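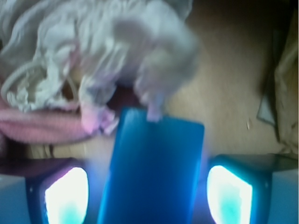

Why do some things squash and others scrunch?

Hello, I'm Ya-wen Hung, and I love poking things. Balls, bunnies, old rags, you name it! When I was little I got told off for squeezing the bread in the shop, and I still have to keep my hands in my pockets in there.

So let's talk about soft things. They all feel soft, but they don't all do it the same way. Cloth is made of threads, and threads bend really easily, so a cloth will flop into folds and stay in a heap until you shake it out. Foam is full of tiny pockets of air. Press it and some of the air gets pushed out or squeezed up small, then the foam springs back.

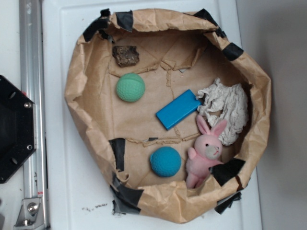

A paper bag with a pink bunny, two dimpled foam balls, a blue block and a scrunched-up wad inside.

Now, paper. Paper is made of tiny plant fibres, all tangled and pressed flat. When you crumple it some of those fibres bend for good — that's a crease, and you can't ever quite iron it away (I've tried, with a map). Creases can make thin paper stiffer too. A bit of tape helps as well, especially round the top, where a bag likes to rip.

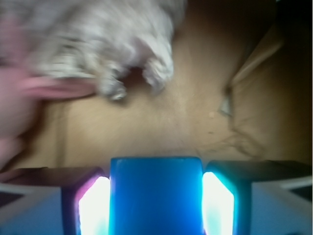 Something furry over brown cardboard.

Cardboard is paper's tougher cousin. The sort used for big boxes often has a wavy layer in the middle, like a row of little tunnels, and it's good and strong for something so light. My friend Kibet once sat on a box for a whole film and it held! Mine didn't.

Fluffy toys mix things up. The fur on the outside bends when you stroke it, and the stuffing inside pushes back when you hug it. Try a slow squeeze, then a quick one. Do they feel different?
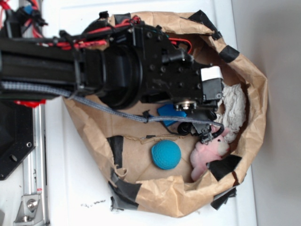 Why does a foam ball go back to being round after you squash it?
The walls of its tiny air pockets bend when you press, and when you let go they straighten out again and air fills the gaps.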